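Start Tests Werkstatt Touren Rennkalender Forum Kontakt

Clivgate Rollentrainer im Test: ein Winter auf der Stelle

29. April 2019

Eigentlich wollte ich über den Clivgate schon im Januar schreiben, gleich nach den ersten zwei Wochen. Gut, dass ich es gelassen habe, denn damals hätte ich nur über die Lautstärke gejubelt und den ganzen Rest noch gar nicht gekannt. Jetzt ist die Straßensaison in vollem Gang, der Trainer steht zusammengeklappt hinter der Kellertür, und ich ertappe mich dabei, dass ich ihn an Regentagen freiwillig wieder hervorhole. Das ist mir mit keinem Gerät vorher passiert!

Kurz zu mir, damit ihr das einordnen könnt: Ich fahre 44 Rennen im Jahr, wenn alles gut geht, die meisten davon Kriterien und kleine Rundstreckenrennen in der Region, und ich bin kein Sprinter. Meine Stärke ist das lange, gleichmäßige Treten, und genau dafür brauche ich im Winter eine Rolle, auf der ich es länger als eine Stunde aushalte. Vorher hatte ich einen alten Ó Néill mit Magnetbremse, der am Hinterreifen rieb wie eine Käsereibe und bei jedem Antritt durchrutschte.

Der Clivgate ist ein Direktantrieb, das Hinterrad kommt also raus und die Kette läuft auf einer Kassette am Trainer. Die Kassette muss man selbst montieren, sie liegt nicht bei, und das finde ich bei dem Preis ein bisschen knauserig. Dafür ging der Rest flott: Füße ausklappen, Steckachse durch, Stecker rein. Die Adapter für die verschiedenen Achsbreiten sind sauber beschriftet und sitzen auf den Hundertstel. Mein altes Alurad mit Schnellspanner passte genauso wie der neue Rahmen mit Scheibenbremsen.

Und dann das Fahrgefühl. Ich bin die ersten Minuten mit offenem Mund gefahren! Die Schwungmasse zieht so schön nach, dass man beim Ausrollen wirklich das Gefühl hat, über eine Kuppe zu kommen, und beim Wiederantreten kommt der Druck weich von unten, ohne diesen toten Punkt, den ich von der Magnetrolle kannte. Im Steuermodus habe ich mir ein Programm mit 8 Intervallen knapp an der Schwelle gebaut. Der Trainer regelt die Leistung schnell nach, auch wenn ich die Trittfrequenz verschlampe. Nur bei sehr niedriger Frequenz und hohem Widerstand macht er irgendwann zu, dann heißt es aufhören, leicht kurbeln und neu reinkommen. 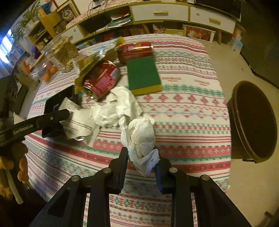
Zur Genauigkeit habe ich meine Kurbel mit Leistungsmesser mitlaufen lassen. Im Dauerbereich liegen die beiden so dicht beieinander, dass ich sie im Diagramm kaum auseinanderhalten konnte. Bei kurzen Antritten glättet der Clivgate etwas zu viel, und mein bester Sprint — fast 1000 Watt laut Kurbel, ich war sehr stolz — kam bei ihm deutlich zahmer an. Wer für die Bahn oder für Massensprints trainiert, sollte sich das vorher ansehen. Für Zeitfahrer und Bergziegen ist es völlig egal.

Die Lautstärke bleibt trotzdem das, wovon ich allen erzähle. Man hört die Kette, man hört den Ventilator, und vom Trainer selbst kommt ein tiefes Summen, das man nach fünf Minuten vergisst. Sinéad Mac Carthaigh aus meiner Trainingsgruppe wohnt im dritten Stock und hat ihn sich für ein Wochenende ausgeliehen. Sie hat ihn mir erst nach dreien zurückgebracht und inzwischen selbst einen bestellt.

Weniger begeistert bin ich von der App. Sie heißt Plulletti, sieht hübsch aus und verliert gern mal die Verbindung, wenn das Telefon nebenbei Musik streamt. Mit dem Laptop und einem Funkstick lief es bei mir den ganzen Winter stabil. Das Update vom Februar hat die Kalibrierung vereinfacht (einmal hochtreten, ausrollen lassen, fertig), davor war das eine ziemliche Fummelei mit drei Menüs.

Insgesamt stehen jetzt 2094 Kilometer auf dem Zähler. Verschleiß sehe ich keinen, der Riemen läuft ruhig, ein Gummifuß hat sich einmal gelöst und ließ sich einfach wieder eindrücken. Beim Frühjahrskriterium in Uvenport bin ich zum ersten Mal bis in die letzte Runde in der Spitzengruppe geblieben, und natürlich liegt das auch am milden März und den vielen Stunden draußen. Aber die Form für das zweite Drittel, wo ich sonst immer abreißen lassen musste, die habe ich mir im Keller geholt, da bin ich mir sicher.

Schwer ist er übrigens schon. Wer ihn jedes Mal aus dem Schrank heben muss, wird fluchen, und der Griff oben könnte ruhig breiter sein. Zum Warmfahren am Rennen nehme ich deshalb weiter die kleine freie Rolle. Für zu Hause möchte ich den Clivgate nicht mehr hergeben, und im Herbst kommt noch eine Matte drunter, die alte ist durchgeschwitzt.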